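About the Nemcombe Robotics Club

Nemcombe Robotics Club is an after-school and weekend club for students in grades 6 through 12. We started with 5 members and one shared laptop. Today we have 33 members, two build teams and a room of our own on the second floor of the Agudelo Building.

The club is run by Mafalda Cordeiro, who teaches physics at the high school. Older students lead most of the sessions. New members spend their first month learning to wire a motor, read a sensor and write short programs, and after that they pick a project.

We meet Monday from 3:30 to 5:30 p.m. The room stays open an extra hour in the weeks before a competition. Dues are $35 per semester and cover parts. Students who can't pay should talk to Ms. Cordeiro - the fee can be waived.

What we work on

Bornitix is our competition robot. It is rebuilt every fall to match that year's rules and goes to the regional meet in February. Last season it placed ninth, with a gearbox problem in the second round that the team has been fixing ever since.

Detau is our longer project, now in its second year. The goal is a robot arm that can pick up everyday things without dropping or crushing them. Students work with hand-held grippers first, recording short clips of each grasp and lift, and the arm will learn from those clips. The set has over 352 clips so far. Fruit is the current subject - plums and oranges are different enough in size and skin to be good practice.

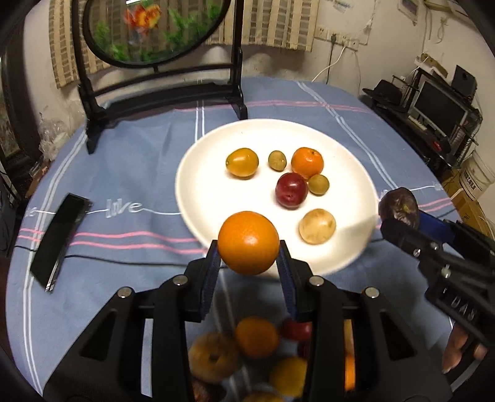 Joining

Students can join at the start of either semester. No experience is needed. Forms are at the front office, and a parent or guardian has to sign the safety page before the first session. Closed-toe shoes are required, and long hair must be tied back near the machines.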